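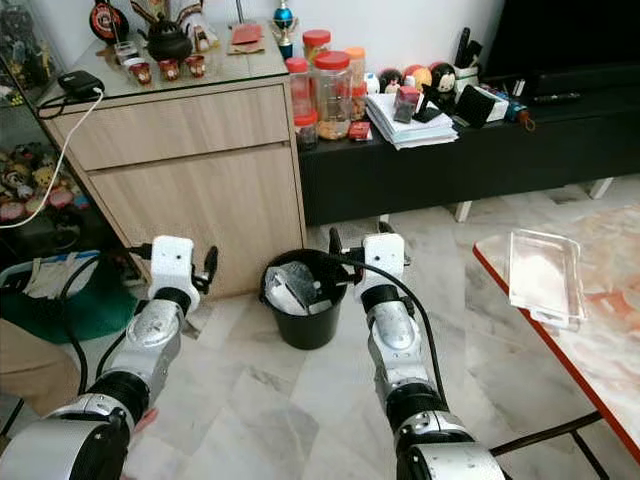

Subject: Re: [home-cleaning] The two-armed machine, bins round, results so far
From: Tharun Venkataraman

Gopinath Kurian wrote:

> Morning all. Quick note before the shift leads meet. Randbridge have
> sent over the November numbers for the bins task and I think they are
> good. The machine logged 467 bins emptied and relined across the homes
> on the Toton list. They want to get to 1,000 before they add wiping
> down and folding.
>
> I know there has been grumbling. Hemwood have said that no hours will
> be cut because of this. The idea is that the machine takes the dull
> bit and people get on with the kitchens and bathrooms, where customers
> notice the difference. The person on site only needs to keep half an
> eye on it.
>
> If anyone has comments please send them to the list so I can pass them
> on in one go. Short is fine.
>
> Gopinath

Gopinath, thanks for putting this on the list and not just on the noticeboard at Toton where half of us never go. You asked for short. Sorry.

First, the 467. What counts as one? I did a fair few of those visits and I'd like to know if a bin goes in the log when the machine starts it, when it says it's finished, or when the thing has a new bag in it that will stay up. I had one down as done where the liner had slid to the bottom and I put it right myself. That took me no time at all and I didn't write it down anywhere, because there's no box on the sheet for it. If everybody is doing the same then the number is partly ours.

Second, "half an eye". A small bin on a sitting room floor, packed over the rim with crumpled plastic or paper, takes me less time to empty than it takes to type this sentence. With the machine I have to clear the floor round it, stand where I can reach the stop button, and wait. People's front rooms aren't built for it. There are teapots and little cups on glass tops, toys, ornaments, jars of snacks, leads hanging down the front of cabinets. I don't mind the arms going wrong over a bit of rubbish. I mind very much about them going wrong next to somebody's trophy, so no, I'm not in the bathroom with my back turned. I doubt anyone on this list is, whatever the plan says.

By my watch setting up and packing away came to 20 minutes at one house. The visit slot hasn't moved. So the kitchen got a quicker going over than it should have, and it was the kitchen the customer mentioned to me.

Third, and I'd like this bit passed on word for word if you're passing things on. "No hours will be cut" is a different promise from "no jobs will change". On the rota I've seen, visits with the machine are down for one person where they used to be 2. Nobody's hours went down that week, fair enough, the second person was sent elsewhere. But the one who stays does all the lifting, talks to the customer, minds the arms and does the cleaning. Rai has been put down for most of those visits and has had no extra pay and one morning of training, which was mostly about what not to touch.

And is bins really the dull bit? It's the bit I do while I work out what the rest of the house needs. You go room to room, you see what's been spilt and what's been moved, you find the earring on the carpet. I'd sooner hand over the stairs, but I gather it can't do stairs.

I'm not against the machine as such. When it gets a grip on the bag it's quite neat to watch, and for anyone with a bad back I can see the point, if it ever gets quick enough. I was told much the same about the floor machines and I use one now. But that was ours to switch on when it suited the job, and with this one the job gets arranged to suit it.

So what I'd ask for:

- A column on the sheet for "put right by hand", and the November number looked at again with that in mind.
- Longer slots on machine visits until the setting up gets shorter.
- Two people on any visit where it's running, and that written down by Hemwood, with a date it lasts until.
- Something in writing about who pays if it breaks a customer's things while one of us is minding it. I asked this at the start and was told it was being looked into.

Also, could somebody from Randbridge come and do a full round with us, start to finish, and carry the cases up the path? I can do early starts at the moment, anything from 7 am.

Tharun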